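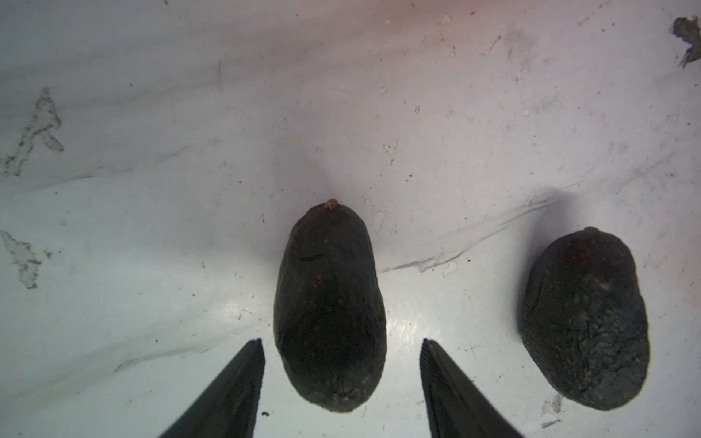 Photo: Huvton list archive

Subject: Re: Screen decks for damp sand

Hello all,

Replying to the message from our friends at the Pluda pit, quoted here so newer members can follow:

> We're screening damp building sand and the lower deck blinds over
> within an hour of starting. At the moment it's woven wire, square
> holes. Has anyone tried rubber or polyurethane mats on a machine of
> this age? Ours is the old Sercombe 3015 and the side rails are
> a bit tired. Also, is it worth adding water at the feed box, or does
> that just move the trouble down to the pond?

Yes, yes and yes! We changed our bottom deck to polyurethane in February and I can't tell you how pleased I am. Slotted holes, long side running with the flow -- do try that before you spend money on anything else. The deck used to need scraping at every tea break and now we look at it once a shift.

On the rails: check them first with a straight edge. Ours had a dip of 20 mm near the discharge end and the mats wouldn't sit down until we'd packed it. The fitter grumbled, but it was a morning's work and the rattle has gone as well, a lovely bonus.

Water at the feed box helped us a great deal, though only once we'd fitted a second spray bar over the top third. One bar on its own just made porridge. Our pond has coped so far, but we're only putting through around 2000 tonnes a month, so a busier pit may find otherwise.

Does anybody still have the parts book for the older Sercombe decks? Mine stops at page 207, just before the clamp bars, which is maddening. A scan would be wonderful.

Do let us know how you get on, and please send the hole size you settle on -- I'm keeping a list!

All the best from the Huvton wash plant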